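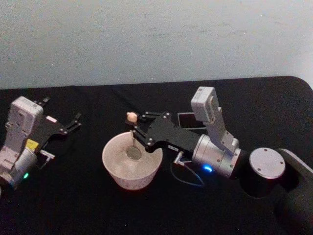 *Two arms at the Tundbridge bench, with the bowl and spoon between them. The right gripper is holding a small beige object.*

**Tundbridge, 29 November 2023** – Branora has begun recording two-arm handling examples at its Tundbridge workshop, for use in training the Skolus control model. The plan is for over 600 recordings, split across five tabletop tasks.

Each arm has a parallel gripper and a wrist camera. Operators guide both arms through a task from start to finish, and joint positions are stored alongside the camera views. Failed attempts are kept but labelled separately.

The first 100 recordings cover bowl work – placing small items in a bowl and handling a spoon. A further 28 will be held back for testing and not shown to the model.

Michalski, which supplies the recording software, will check the files for timing errors in December. Training starts after that check.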